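April, 6:40 am, before the line starts

Bad sleep again. Coffee from the machine by the stairs because the good one is still broken. Writing this on the bench before Elango gets in, he talks the second he sees you.

So it's real, the kitting cell goes to Dravville when it passes, and then the gear trays for Kanness stop being a hand job. I did those trays for six years. Pick the gear, pick the rack, set them in the dish, next dish. My quota was 296 a shift and I hit 601 across two days once when Wong was short staffed, still proud of that, dont know who I'd tell. Now my badge says "cell tender." Same pay. Elango got it in writing, I'll give him that.

Stayed late with him at the test table. Gear and rack in the dish, three nuts along the top of the mat, big big small.
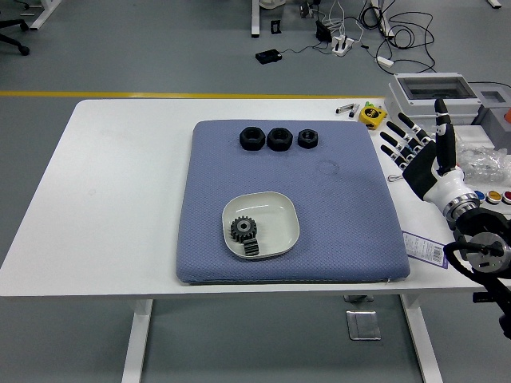
Photo: Gaétan Hawthorne

Gaétan wants everything photographed for the handover binder. Fine. He is thorough, and he asks before he moves your stuff, more than I can say for the last guy.

What I keep chewing on is the hands. Not the robot's, mine. I know a bad gear by feel, a burr on a tooth, you get it in the thumb before you see it. Said so to Elango. He wrote it down!! Asked how often. I said maybe once a tray, then felt dumb, once a week is closer. Have to correct that with him today. If I let it stand they'll build a whole inspection step on my big mouth.

Flula meeting yesterday. Flula is the scheduling software, stupid name, it decides who goes where now. It put two of us on the cell and moved the rest to packing. Packing is cold and right by the dock door. Went quiet in the break room after. I had my sandwich and looked at the vending machine. Felt like I'd done something, and I hadnt, the thing picked me off a list.

12:15, lunch

Told Elango about the once a week. He just nodded and crossed it out. Good.

They're stuck on the gear more than anything else. I get it, teeth are a pain to hold if you dont come at it right. I always turned mine flat with a finger. No finger trick in the work instruction, it was never in there, I just did it. Makes me wonder what else isn't.

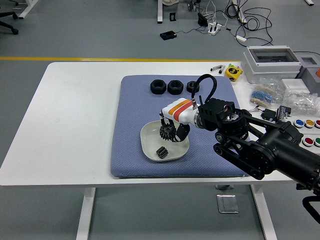
Page last changed in April, 8:23 pm

Evening. Feet hurt less than they used too, that's one thing. Tending is mostly standing and then walking 20 steps and then standing. Wrist is quiet also. First April in years I haven't worn the brace to bed.

But the day is long. With trays you had a rhythm and your head went wherever. Now I have to watch. Watching wears you out different. Came home and couldnt follow a TV show.

Tray lot 823 is mine tomorrow, by hand, for comparison. Want to do it clean. Bring own gloves, the ones in the bin are all larges.

Call Mom. Buy coffee.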